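4.2 What people told us about the night of the count

I should say up front that I came to this chapter expecting to write about turnout, and I ended up spending most of my time on kitchens. We asked everyone in the Mullura sample where they first heard the result of the council election, and I had assumed the answer would be a phone. For a lot of people it was. But of the 779 people who finished the long interview, over half told us about a table somewhere: a sister's, a neighbor's, the back room of a cafe. They remembered who was sitting next to them better than they remembered the seat totals!

Sanaa Alaoui ran the interviews in Dandari, and her notes are much better than mine (I talk too much and people stop talking back). She noticed early on that voters who had moved over to Forum from one of the older parties almost never told the story as a decision. They told it as a meal. Somebody's uncle said something on the Sunday, somebody else got up and left, and by the time the plates were cleared a vote had changed hands. We started coding for this after the first 44 transcripts, and I went back and recoded the early ones by hand. 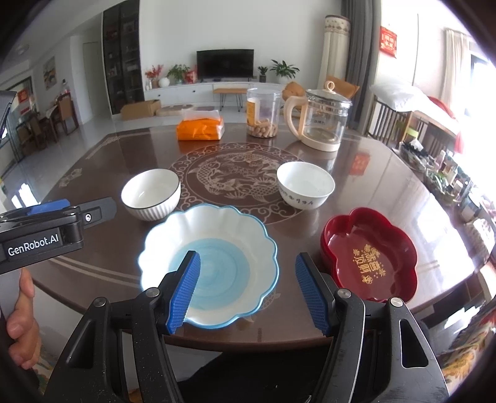 Figure 3. Scalloped bowl on a round dining table with an inlaid fish design.

Now, Hendriks has argued that this kind of talk around the table mostly confirms what people already think. I like that argument and I used to teach it. Our switchers don't fit it very well, though. In Dandari they were more likely than the loyal voters to say they ate with somebody who disagreed with them, and that held up when I split the sample by age and by how long the person had lived in the district. It got weaker in Mullura town, where the two campaigns knocked on many of the same doors and I can't really pull the two things apart.

There's a size problem too. Wim Van Damme read a draft of this section and pointed out that the wards we covered run from 2000 to 3000 registered voters, so a few big families could be doing a lot of the work. He's right, and I don't have a good fix. I dropped the largest household groups and ran everything again - the Dandari gap shrank but it stayed. The full tables are in the appendix, along with the wording of the meal questions, which we changed once in May after people kept asking whether breakfast counted.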